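Teaching by demonstration (robotics)

Teaching by demonstration is a group of methods in which a robot acquires a task from examples performed by a person, without a program written line by line. The examples may be given by guiding the arm, by remote control, or by the bare hands of a worker whose view is recorded from head height. The last form is common for small two-handed work, such as sorting earplugs into plastic cases.
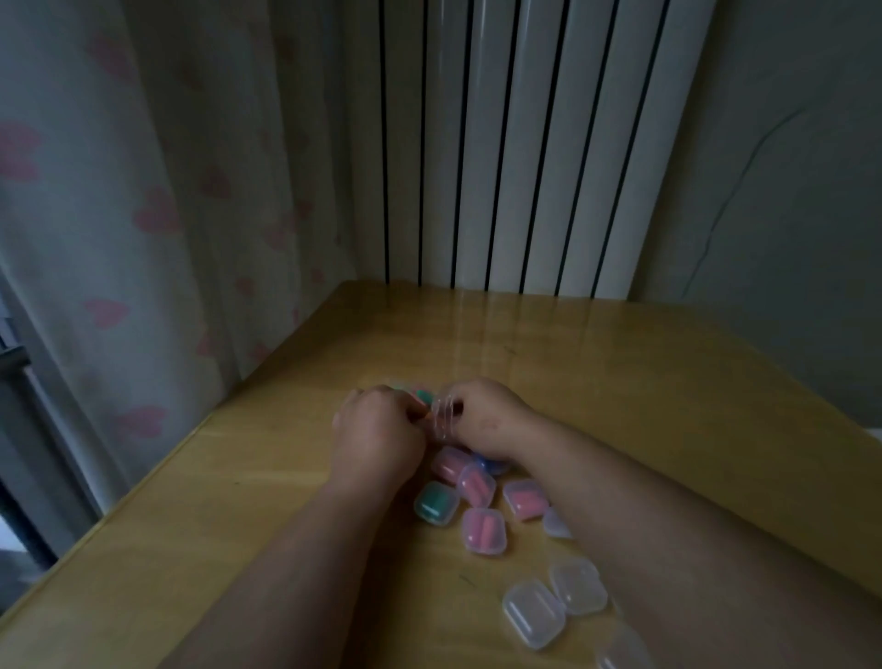

Methods

In hand guiding, the operator holds the arm and moves it through the task while the joint positions are stored. In remote control, the operator moves a leader arm or a pair of handles, and the robot follows. The Bekico leader arm samples joint positions 15 times per second and is normally used in pairs. Bare-hand recording needs no robot at all during the session, but finger positions must later be matched to those of a gripper. Thin plastic bags are difficult for all three methods.

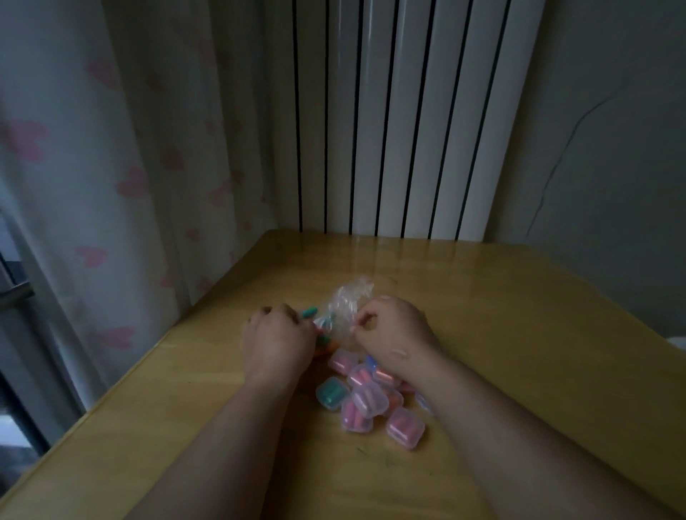

Operators therefore tend to repeat the same task many times with the objects in new positions. The Ciser project set a minimum of 400 examples per task, divided among 18 operators. Montri Jaidee, who directed the project, later argued that slow examples were easier to learn from than fast ones, a view disputed by the Warness group.

Small-object tasks

Foam pieces and hinged or lidded boxes are widely used as practice material. They are cheap, and both hands must cooperate at close range. Bouchard's task list places them in level 2, between stacking and cable work.

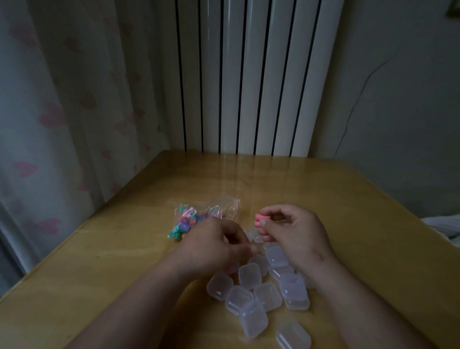
Two-handed work with a small pink object above a group of clear boxes.

See also: Hand guiding; Leader arm; Remote manipulation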